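Drinks can

A drinks can is a sealed metal container for a single serving of something fizzy, opened once and, despite many promises on the side of it, rarely finished cold. Most are made of aluminum, in two parts: a cup-shaped body and a lid, joined by a folded seam.

Shape

The bottom curves inward so that the can does not bulge and roll off the shelf. The neck narrows because the lid is the thickest part, and a smaller lid costs less. Slim, tall cans became common with energy drinks, whose makers found that buyers took a narrow can for a more serious one.

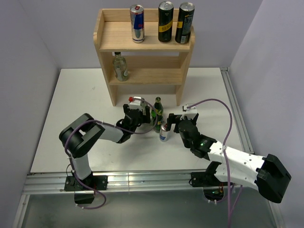 Tall cans on a small wooden shelf unit. Source: Cedness media archive, 12/09/2021

Opening

Early cans needed a separate tool, which was usually in another room. The pull ring came next and was thrown on beaches. The tab now in use stays attached, and may be colored at slight extra cost to no known benefit in taste.

Collecting

Empty cans are collected in many countries, sometimes on purpose. The Taltari list, the hobby's usual reference, sorts them by lid, height and color, and has been revised 41 times. Its rival, the Urkimach list, sorts them by color, height and lid. The two sides meet each February in Segura, where 300 cans are put on show — empty, as the rules demand — and 2 prizes are given, one for each list.

See also: Bottle; Lid; Recycling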